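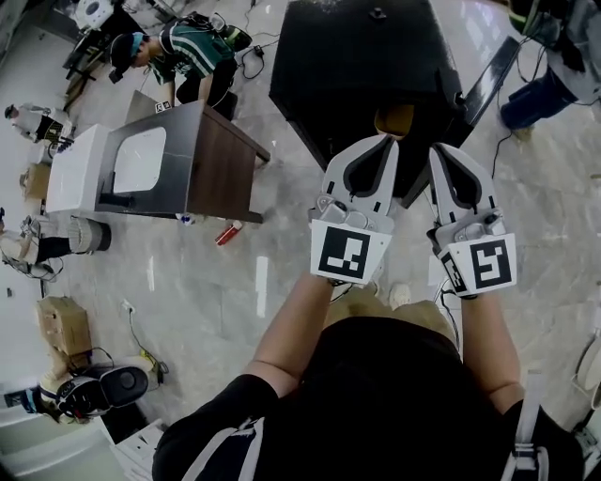
Week 3 — Can Machines Do the Chores Yet?

Welcome back, everyone! Last time we left off with the Mutero dishwasher arm, so let's move on to bathrooms, which I find much harder (and more fun). Wiping a sink sounds like nothing at all, and yet a machine has to reach over the rim, press just hard enough and notice the spot it missed. My own short answer is "sometimes, slowly" — we'll argue about it in class.

For Thursday, please read the Fernandes chapter and pick one chore at home that takes you under 45 seconds. Write down every step your hands go through.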